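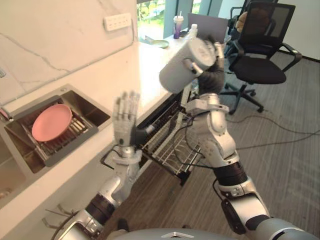

A robot hand holding a light grey container in an office kitchenette

Vallwood to issue battery health certificates for used electric vans

Storkach, May 2021

Vallwood, the used commercial vehicle group, today announces that every electric van sold through its sites will be supplied with a written battery health certificate. The certificate, to be known as Runoser, will state how much of its original capacity the battery still holds and how the figure was reached. It will be included in the price of the van.

The announcement follows a trial at the company's main preparation centre in Storkach, during which 1,509 electric vans were tested before being offered for sale. Of these, 433 were found to have a measured capacity that differed noticeably from the reading given by the vehicle's own dashboard. In most of those cases the dashboard reading was the higher of the two. The vans were then priced according to the measured result.

Buyers of used diesel vans have long relied on mileage and service history as a guide to condition. Vallwood's experience is that neither tells a buyer enough about an electric van. A vehicle that has covered a high mileage on regular routes, charged slowly overnight at a depot, may have a healthier battery than a low-mileage van that has been left fully charged for long periods or used mainly with rapid chargers. Until now, customers have had to make that judgement with very little information.

Krisztina Halász, Managing Director of Vallwood, said: "Our customers are builders, florists, parcel carriers and local authorities. They need to know whether a van will finish the day's round in cold weather with a full load. We have been asked that question at the counter more often than any other, and we wanted to be able to answer it in writing."

How the test is carried out

Each van is brought into the workshop and left to settle at indoor temperature before any measurement is taken. The battery is then discharged under a controlled load and recharged in full, while the workshop equipment records the energy passing in and out. Individual groups of cells are compared with one another so that a weak section can be identified even where the overall figure is good.

The process was developed with Sárközi, the independent vehicle engineering firm, which will supply the test equipment and train Vallwood's technicians. Sárközi will also recheck a selection of vans each month and will have the right to withdraw a certificate if its own reading falls outside the agreed tolerance.

Results will be shown in plain terms. The first page gives the remaining capacity as a percentage and an expected working range for summer and for winter, with the van empty and with the van loaded. The second page carries the technical readings, the software version fitted to the vehicle at the time of the test, and the name of the technician responsible.

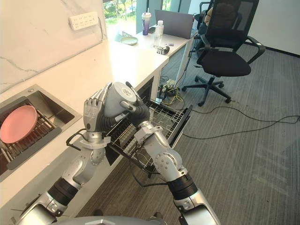

Certificates will be graded in 3 bands. Vans in the upper band will be sold with Vallwood's extended battery cover. Vans in the middle band will carry the standard cover, and the customer will be advised on suitable daily distances. Vans in the lower band will be offered only to customers who have confirmed in writing that they have read the certificate, and will be priced accordingly. Any van that falls below the lower band will be withdrawn from retail sale and either repaired or passed to a specialist battery recycler.

Csaba Somogyi, Head of Vehicle Preparation, said: "A full test keeps a van in the workshop for longer than we were used to, and we have had to rearrange the working day to suit. During the trial we tried a shorter version and were not satisfied that it gave the same answer twice. We have therefore kept the full discharge and recharge for every vehicle, including those that are nearly new."

Mr Somogyi added that the comparison between cell groups had proved especially useful. "There were vans with a perfectly respectable overall figure and one tired section. That is a repair we can make before the vehicle is sold, and the customer need never be stranded by it."

Availability

The certificate is available immediately on all electric vans sold from the Storkach centre. Vallwood's remaining sites will begin issuing certificates as test equipment is installed and technicians complete their training, and the company expects this work to be finished by December. Until then, customers of other sites may ask for a chosen van to be transferred to Storkach for testing before purchase. No charge will be made for the transfer.

Customers who bought an electric van from Vallwood before today's announcement may also apply for a test. Owners will be asked to leave the vehicle for 2 working days and to bring the charging cable normally used with it. A fee will apply, details of which can be obtained from any Vallwood site, and will be refunded if the van is found to fall below the lower band while still within its period of cover.

Certificates remain valid for the first sale only. A van that is returned to Vallwood in part exchange will be tested again and a new certificate issued, with the earlier result printed beside the new one where it is held on file. The company believes that these paired results will, over time, give fleet managers a better understanding of how batteries age in ordinary commercial use. Summary findings will be made available on request, with all details of owners and registration numbers removed.

Ms Halász said: "There is a good deal of caution about buying a used electric van, and much of it is reasonable. We would sooner sell a van to somebody who knows precisely what it can do. If the certificate persuades a customer that a particular vehicle is wrong for the work, our staff will help to find another."

Vallwood has confirmed that diesel and petrol vans will continue to be prepared under its existing inspection scheme, which is unaffected by these changes. The company is considering whether the certificate should be extended to plug-in hybrid vehicles and will make a further statement once suitable test procedures have been agreed with Sárközi.

Notes to editors

Vallwood buys, prepares and sells used vans and light commercial vehicles to trade and public sector customers. Its main preparation centre and registered office are in Storkach.

Runoser is the name of the certificate and of the test on which it is based. It should be written with a capital initial only.

Sárközi provides testing, training and inspection services to the motor trade. It holds no shares in Vallwood and receives no payment linked to vehicle sales.

A specimen certificate and interviews with Krisztina Halász and Csaba Somogyi are available through the Vallwood press office.

Ends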